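Search the forum
Enter keywords

Small Shop Automation > Buying and Budgeting
Reading time: 4 minutes

Two-arm setup for a prep kitchen, is this quote sane?

metholm_kitchens
We do packed meals and cut fruit, one shift, small building. I have a quote from Norberg for a two-arm cell with one hand-style gripper and one plain pincher. My partner wants it in next year's budget and I need to say yes or no by March. The hardware price I can follow. What I can't follow is the line for "simulation and task development," which comes to almost a third of the whole thing. Has anyone here paid for that and been glad they did?

gearlash
No, and I've paid for it twice. What you get is a folder of clips and a meeting. Ask them what happens to the price if you strike the line. If the answer is "we can't do that," then it was never an option, it's part of the robot price with a different name on it.

Evangelia Theodorakopoulos
I'd push back on that. We bought a cell for our Pistcombe site and the sim work found a reach problem before anything was bolted down. The arm nearest the wall couldn't get over the side of our deepest bin. Moving a pedestal in software cost us an afternoon.

gearlash
A tape measure would have found that too.

Evangelia Theodorakopoulos
Maybe. We owned several tape measures and none of us found it.

metholm_kitchens
Fair enough, both of you. What did the line cost as a share, if you don't mind saying?

Evangelia Theodorakopoulos
19 percent. We got it down by doing the part list and the bin dimensions ourselves.

stelios_p
I've been buying equipment for food plants since 2005 and my rule is that I don't pay for anything I can't reject. Simulation is fine if there's a pass/fail written next to it. Which items, how many tries, what counts as a drop, who supplies the items. Without that you are paying for somebody's practice time. Also ask which gripper the price assumes. The many-fingered hands look great on a sales call and then you find out what a spare finger costs and how long it takes to ship.

metholm_kitchens
The hand is most of why the quote is so high. Spare finger set is listed at 3000. They say we need it for cookware.

gearlash
Do you need it for cookware? What is it picking up in there that a pincher can't?

metholm_kitchens
That's what I asked. They sent a still from their sim and a paragraph about "versatility." 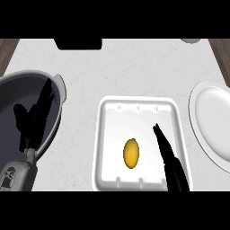

Norberg's task list has 32 entries on it and I still can't tell which ones are ours. Most of them say "transfer" with no item weight, no cycle time and no starting position. The still they sent is from one of the produce entries, and I notice the lemon is all alone on a white foam tray with the pincher already right next to it. Our citrus comes in piled in crates and some of it is bruised. I would like to see the crate version before I put money against it. Am I being unfair?

stelios_p
Not unfair. One item in the open is where everyone starts, I don't hold that against them. I'd hold it against them if the quote lets them stop there. Write the crate into the acceptance test and send it back. Their reply will tell you more than the still does.

gearlash
And look at the other arm. The hand is down in a pot and I can't see anything in the pot besides the hand. So the expensive end is the one they've shown you the least about. I'd ask for a price with two pinchers and see how fast the paragraph about versatility gets shorter.

Evangelia Theodorakopoulos
You can't judge that from one still. It could be the start of the task or the end of it. Ask for the full run, and ask for the failed runs with it. Ours handed them over when we asked. I agree about getting the two-pincher price though.

makris_fan_71
Get a second quote from Makris before you do any of this. They'll price the cell without task development if you sign off on the layout yourself. Support is slow, fair warning.

gearlash
Slow is generous.

metholm_kitchens
OK. I'm asking Norberg for the crate test in writing, the complete runs, and a two-pincher price. Emailed Makris too. If the numbers aren't back by March it goes in the year after and my partner can be mad at me.

stelios_p
Put the spares in the same budget year as the cell, whichever one you buy. People always forget and then it comes out of maintenance.

Contact us | Forum rules | Copyright Small Shop Automation | Back to top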